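Celtix Clear Parts Bins, set of 12: three months on the workbench

I bought these in January to replace a row of cardboard boxes that had gone soft at the corners. The set comes with 12 open-top bins in clear plastic, all the same size, with no lids and no dividers. They arrived stacked inside each other in a plain carton. Two were stuck together and had to be twisted apart.

My use is light. I repair small things at home, mostly lamps and clocks, and I also use the bins for weighing out dry goods on the kitchen scale. If you plan to fill them with heavy steel hardware, read the part about weight further down.

The walls are translucent more than clear. You can tell which bin has something in it from across the room, but to read a size off a part you have to look in from the top. The inside of the base has shallow molded ribs. They keep flat washers from sticking to the bottom, and they also catch flour and fine dust.

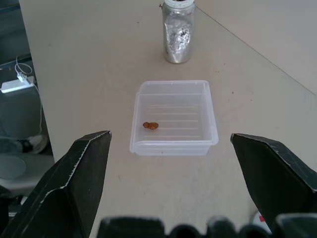

Can the bins go in the dishwasher?

The insert says top rack only. I wash mine by hand with warm water and dish soap and use an old toothbrush on the ribs. After that they dry upside down on a towel overnight.

Weight is where the set falls short. The carton claims 356 grams of load per bin, and I would treat that as a real limit. I put 211 grams of brass screws in one and it was fine to lift by the rim. Close to the full figure, the long sides bowed out when I picked it up with one hand. It went back to shape once it was empty.

They sit flat and don't rock. On a smooth table they slide easily if you bump them, and there are no rubber feet in the box. I cut small squares of Wuvlow shelf liner for the ones I use most and that fixed it.

I had the Wamar bins before these. Those have thicker walls and a label slot, and they cost a good deal more. The slot was useful. On the Celtix I write on masking tape, and the tape peels off clean.

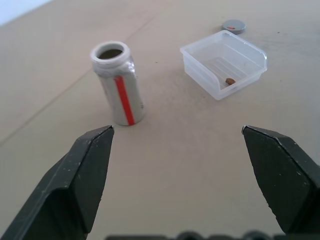
Scratches show up early. Mine had fine marks on the base within a couple of weeks, all from metal parts. The ones I keep for food still look close to new, so I marked those with blue tape and don't mix them.

I have 80 small parts drawers in a Shahbazi cabinet on the wall, and the bins have not replaced it. They hold whatever I'm working on that day, and at night the contents go back in the drawers.

One bin cracked at the corner after a fall onto concrete. The other 11 are in use. I would buy the set again for light parts and dry goods. For anything heavy I would pay for the Wamar.

Four stars out of five.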